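Sorting the snack and candy table, a thread, because I have nobody at home left to complain to.

Every October I say I'll buy one bag of candy. Every October I own a tabletop of it. I live in Gundville, where the average porch gets 10 kids and one dad who "is just here with them."

System so far: chocolate with chocolate, orange wrappers with orange wrappers, taffy wherever it rolls. The system lasted 3 minutes.

The orange wrappers are the problem. From across the room they're all the same candy. Up close they're also all the same candy, and I still keep picking them up to check.

Went to Wainwright for "one more bag" and came out with 43 dollars of sugar and a sponge. Forgot what the sponge was for.

Opinion I will defend: the taffy is there so the chocolate feels special. Everybody digs past it. It'll be back next year, possibly the same pieces.

Also against my own rules: chips and candy on one table. Chips get crushed, candy gets ignored, I eat the crushed ones over the sink and call it inventory.

The plan is that everything goes in the pumpkin bucket by dark. The bucket has been grinning at me since lunch. It can grin all it wants, I've got 3 piles to go and a cup of coffee.

If you're on Lutadholm Street, come early. If you're over 16, bring your own bag and some shame. 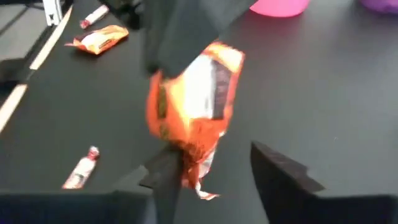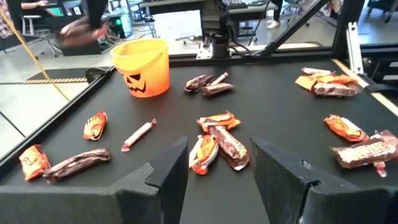 Orange wrappers, as promised. Pumpkin's in the second one.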